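Search talks Search
4 min read

Planning the Equipment Budget for a Small Handling Cell
Speaker notes, July 1, 2022

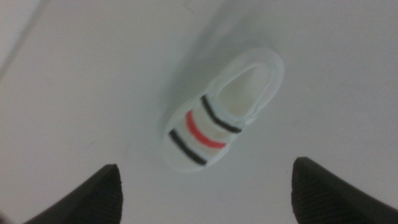 When should the gripper be specified, before the arm or after it?
Before. The gripper sets the payload, the cable routing and the air or power supply, and those three set the arm.

Slide 2. Scope
Footwear sorting, returns side. Items come out of bags as singles and go to a station where they are matched and boxed. The talk covers what we asked for, what we were quoted and what we left out the first time. No cycle time results today. Those come in October after the Wulleria site has run its acceptance tests.

Slide 3. Budget lines
Read the list out, do not explain each one yet.
Arm and controller.
Gripper, with spare fingers.
Wrist camera, mount and cable.
Table and work surface.
Guarding and safety inspection.
Integration labor.
Spares.
Training.
The first draft of our request had the arm, the gripper and labor. Everything else was under "miscellaneous." Finance sent it back, correctly.

Slide 4. Gripper
Soft goods with an open collar can be picked by the rim or across the body. The two picks need different stroke and different force. Ask the vendor for stroke at the fingertip, measured with the fingers you will buy. Trimico quoted stroke at the jaw. Nuriseck quoted at the tip. The numbers were not comparable and we lost 2 weeks sorting that out.
Finger pads are a consumable. Budget 5 sets per gripper for the first year and revise once there is wear data.

Slide 5. Wrist camera
Pause here, most questions come on this slide.
Working distance matters more than resolution. A fixed-focus unit that is sharp at the approach height will be soft at the fingertips, and the reverse. Decide which height the software needs and put that figure in the purchase spec. White items on a pale table are the hard case for contrast. Price a darker surface before pricing a better camera. The surface is the smaller line.
Cable: buy the high-flex version. Order 3, install one.

Slide 6. Table and lighting
Treat as one line. Matte finish, replaceable top. Seams should fall outside the pick area, so send the vendor a drawing with the pick area marked. Diffuse light from two sides if the ceiling allows it. Shadows beside low items cost time in tuning, and tuning is billed by the day.

Slide 7. Contingency
We carry 15 percent on hardware and the same on labor. Keep them separate. A single pooled figure gets spent on labor by the second month and there is nothing left for a replacement part.

Slide 8. Lease or buy
Jibrin offered a lease on the arm with the gripper excluded. Check this in any lease quote. The item that wears is usually the one left out. Compare over the full term with service visits added to both columns.
We bought. The volume forecast was firm enough. With a soft forecast I would lease the arm and buy the tooling.

Slide 9. Order of purchase
Sample items first, from real returns, in every size handled. Then gripper trial, camera trial, table, arm. Integration contract is signed after the gripper trial report is in hand.
Leave this slide up for questions. The blank budget sheet is in the handout, second tab.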